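4.2 Soft goods and the problem of the "put away" state 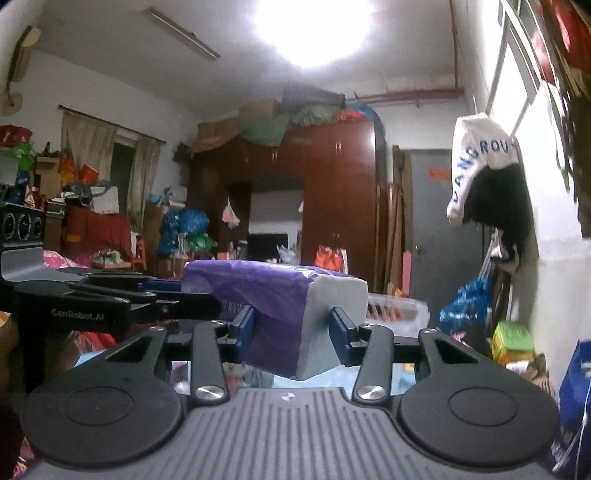

Callau, November 2023

Figure 3. A large soft pack of tissue paper in purple plastic, gripped in a cluttered room.

Earlier work on household tidying tends to treat storage as a finished act. A thing is either out or it is put away, and the count of things put away is taken as a measure of order. We doubt this holds for soft goods, and tissue paper is a good place to press the point. It is bought in bulk, it takes up far more room than its weight suggests, and most homes have no shelf built for it.

The pack in Figure 3 shows the difficulty plainly enough. It is a block, more or less, but its plastic is wrinkled and its corners are rounded. The Gromby storage scale (see Section 2) would score it as a "regular solid" and assign it a shelf on the basis of its three outer measurements. Anyone who has tried to push such a pack into a gap of exactly its own size will see why we are not convinced. The wrapper drags, the contents give, and the person doing the job either forces it or sets it on top of something else.

We went back to the 520 diary entries collected in the Beaulieu survey, which is often cited as proof that bulk paper is "stored promptly" in most homes. The diaries do say that. What they do not say is where. Of the 28 households that kept the diary to the end, several used the word "away" for the top of a wardrobe, the floor of a hallway or the space behind a door. Counting these as storage seems generous to us – a pack behind a door will be moved again every time the door is opened wide.

There is also the matter of opened packs. The Famano guidelines advise keeping the outer plastic until the last item is used, on the grounds that it holds the block together. This may be true of a full pack. We found no test of the claim for a half-empty one, and the guidelines cite none. Until somebody runs that test, the advice should be read as a habit that got written down.

We therefore score soft goods on two points only: whether the item blocks a path, and whether it has to be moved to reach something else. This is cruder than the Gromby scale. It also throws out almost 1000 ratings that earlier authors worked hard to gather, and we expect objections on that account.

Reader comments (3)

pmw: The two-point score can't tell a full closet from an empty one. Is that on purpose?

Jaxon Chisholm: Yes. Fullness is covered in 4.3, though I'm not happy with that section either.

tidyenough: Mine live on top of the wardrobe and I do call that away.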